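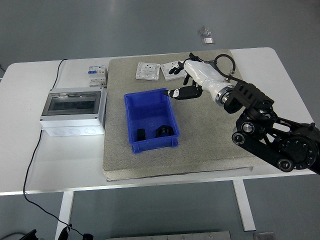
How many examples does a robot hand need before it can put a wall socket in a bin without supervision? More than you budgeted for, and most of the extra ones go to cases you hadn't thought of when you wrote the budget.

Threads > Robotics > Ridwan Harahap

Since people keep asking what I do all day: I collect demonstrations. I drive an arm with a hand on the end through the same small job, over and over, so that a model can watch me and learn to do it. My mother tells her friends I work in AI. I put electrical parts in a blue bin.

The target for this task is 1000 good episodes. The word "good" is doing a lot of work in that sentence and I was not consulted about it.

An episode goes like this. Arm at rest, parts on the mat, start recording, pick up a part, put it in the bin, go back to rest, stop recording. On a nice run that takes 30 seconds. Then I rearrange the parts by hand, which takes longer, and which nobody has offered to automate.

The task list came from Varnora, who want a hand that can sort electrical fittings. Socket plates, breakers, distribution boxes, small black bits of I-don't-know-what. They sent a sheet with one line per part. The line for socket plates says "grasp naturally."

Let me tell you about grasping a socket plate naturally. It's flat. It's smooth. It lies there face up like a tile. You have five fingers and a lifetime of practice and you'd still slide it to the edge of the table and cheat.

I do slide it to the edge of the mat and cheat. The mat has some thickness to it, so you can get a fingertip under an overhanging plate. The model will now learn to cheat too. I consider this the most human thing in the dataset.

Two plates side by side is its own category of misery. You go for the right one, the thumb nudges the left one, and now the left one is somewhere new. Do you keep the episode? Říha, our labeling tool, has a checkbox for "unintended contact." I've worn a groove in it.

For the first 100 episodes I was very tidy. Bin in the same place, plates square to the mat, everything lined up like a shop window. The model trained on those was excellent, provided you lined everything up like a shop window. Turn a plate a little and it reached with total confidence for the spot where the plate used to be.

So now I'm messy on purpose. I have a script that tells me where to put things, because people are terrible at being random. Left to myself I put everything at the same jaunty angle and call it variety.

Someone asked why there's other stuff on the table if the task is only the mat. Because the finished system will have to live in a room with other stuff in it. A model that has only ever seen a clean table finds a breaker unit in the background deeply upsetting.

I also leave things in the bin between episodes. An empty bin every time teaches it that bins are empty. Then the first time there's something in there, it hovers over the top like a guest who's found the bathroom occupied.

Things I've thrown out this month: episodes where I sneezed. Episodes where I stopped to think for so long that the model would have learned to stop and think, without the thinking part. One lovely episode, best grasp of my career, in which I had not pressed record.

About failures. We keep some. If you only show it success, it has no idea what to do after a slip. So I drop a plate, pick it up again, and carry on. You'd think dropping things would be easy. Dropping them convincingly took me 8 tries.

The last collection round was at Bonutach, with a two-finger gripper. Two fingers: open, close, go home. A full hand has so many ways to hold something that I've become self-conscious about how I pick up my own coffee.

To the person in the replies asking if Orkik's simulator makes all this unnecessary: I use it, I like it, and simulated socket plates are wonderfully well behaved. Then you come back to the real ones.

And no, I don't worry about it replacing me. Once it can do plates, the next line on the sheet is "cable, any."

Currently at 612. Back after lunch.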